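DRARKTHORPE PARISH COUNCIL

Minutes of the ordinary meeting held in the Village Hall, Lenden Road, on 24 April 2023 at 7.30 pm

Present: Eight councillors, the Chair presiding, and the Clerk. Four members of the public attended for all or part of the meeting.

1. Apologies
Apologies were received from two councillors and accepted. The District Councillor had sent word that she would be late and arrived during item 5.

2. Declarations of interest
One councillor declared an interest in item 6 as the tenant of an allotment on the Shehata field and did not vote on that item.

3. Minutes of the last meeting
The minutes were agreed and signed with one correction. Under "Highways", "Lenden Lane" should read "Lenden Road".

4. Public session
A resident of Mill Close asked when the streetlight outside the old bakery would be mended. The Clerk said it had been reported twice and that the second report had been given a job number. She will chase it again.

Another resident complained of cars parked on the verge by the school gate in the afternoons. Members agreed that the verge was badly rutted. The school will be asked to put a note in its newsletter. Posts were suggested but would need permission from Highways.

A third resident asked whether the bench by the pond could be turned to face the water. Members had no objection and will look at it on the next village walk.

5. Rubbish and recycling
The Clerk reported on the change to the collection round. Davier, the firm that now holds the contract, will collect recycling on alternate weeks, with food waste still taken weekly. Several households on the east side of the village were missed in the first fortnight. Davier has said the crew were working from an old street list and that this has been put right. Residents who are missed again should ring the firm first and then tell the Clerk, so that she can keep a record.

There was a long discussion about soft plastics. These can't go in the recycling boxes, and the nearest shop that takes them is in Lenden - a bus ride for anyone without a car. A trial collection point in the hall porch was proposed. Points raised for it were that the porch is dry and is open most days. Points raised against were the smell if bags were not clean, the fire risk, and the question of who would take the full sacks to Lenden. It was agreed that a trial could go ahead until September if the hall management agreed and the insurers had no objection. A page about what can be left at the point will go in the next newsletter.
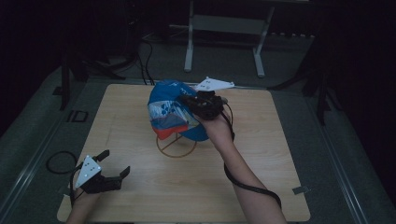
Item 5: plastic bag on a wire stand.

The District Councillor, who had now arrived, said that the district was looking at collecting soft plastics from the door but that no date had been set. She was asked to let the Clerk have anything in writing as soon as it was available.

The dog bin at the top of the footpath was reported as overflowing on two weekends running. The Clerk will ask for it to be emptied more often or for a larger bin.

6. Allotments
All plots on the Shehata field are let and there is a waiting list. Two plots have not been worked since last summer. It was agreed to write to both tenants giving them a month to reply, after which the plots would be offered to the next people on the list.

The water trough nearest the gate is leaking at the joint. A councillor offered to look at it before a plumber is called. Tenants have asked again for a second tap. Members felt this should wait until the leak had been dealt with and the next water bill had come in.

7. Finance
The list of payments was approved, including £1,238 for repairs to the hall gutters. A member asked if this covered the rear of the building. The Clerk confirmed that it did, but not the downpipe beside the kitchen, which will be quoted for separately.

The bank reconciliation was checked and signed.

8. Planning
A single-storey extension in Church Row: no objection.
Felling of a sycamore at the rear of the Drarkthorpe Arms: members asked for a replacement tree to be planted if consent is given.

9. Playing field
The monthly check found a loose bolt on the swings, now tightened, and worn matting under the slide. Prices for new matting will be brought to the next meeting. The football club has asked to leave its goals up over the summer - agreed, provided they are moved for mowing.

10. Correspondence
A letter of thanks was received from the lunch club for the loan of the tables. A request from a circus to use the playing field was declined on account of the state of the ground.

11. Items for the next agenda
Matting, the kitchen downpipe, verge parking, soft plastics trial.

The meeting closed at 9.10 pm.

Signed ........................ Chair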